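Nedirari starter kit: my gallery so far

I've been putting the Nedirari kit through its paces since December, and people keep asking me what it's like to live with, so I finally sat down and made a page for it. Ilari is the firm that sells it. You get the wrist mount, the gripper housing, the cabling and a setup service (a person on a call for 2 hours, which I'd pay for again tomorrow!). I paid for mine like everybody else, and there's no discount code at the bottom of this page, sorry.

There's one picture up at the moment and I'll be adding more as I go, with a line or two under each. In between I've tucked in the things I keep typing out in emails, so you may as well have them all in one place.

A little on what I use it for. I do short pick and place jobs with small parts and light household stuff, and I like to swap the task often. That's exactly where the kit is good. The wrist unit comes on and off with four screws, and the settings for each task are stored under a name you choose, so going back to an old job takes me a few minutes and most of that is hunting for the right hex key.

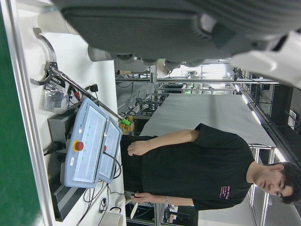 Alaoui

Task change at the long white table, seen from the wrist. The big dark gray shape is the gripper housing with its ribbed surface, and down on the table there's the reacher grabber with the bright green handle tip, two cups, the little yellow blocks and both teach pendants sitting side by side. The bigger pendant is the one with the white touchscreen and the red stop button on yellow. I like this one a lot because it's what a working table looks like, cables and all.

Speaking of cables: the kit's own lead is long enough for most tables, but get the extension if your controller lives on the floor. I didn't, and I ended up ordering it a week later and paying shipping twice. The plugs are a snug fit, and I've had no dropouts since I started using the little clips that come in the bag.

The setup call was better than I expected. I'd braced myself for somebody reading a manual at me, and what I got was a patient walk through the limits, the speeds and the stop test, in that order, and then we did it all over again with me driving. They'll stay on while you teach your first task, too. Have your parts ready before you dial in!

What I don't love: the menu on the Nedirari software puts the gripper force on a different page from the gripper width, and I change those two together every single time. I wrote to Ilari and they were nice about it, but it's still like that. The fingers also pick up dust, so wipe them down before anything smooth or shiny. And the printed guide is thin. Use the online one.

I tried the Prernau kit before this, on loan, for long enough to have an opinion. It's lighter and the case is prettier, but I found teaching a new task slow going, and the spare fingers were 300 a set when I asked. If you run the same job all day long you might well prefer it. I change jobs constantly, so it wasn't for me.

For the record, I have 9 tasks saved right now and the fussiest is still anything in a soft bag. Cups are easy. Long thin tools are fine if you grab near the balance point and slow the lift down a notch.

Questions go to the contact form, and please tell me which controller you have or I'll only have to write back and ask. Next up for the gallery are some close shots of the fingers, old set and new set.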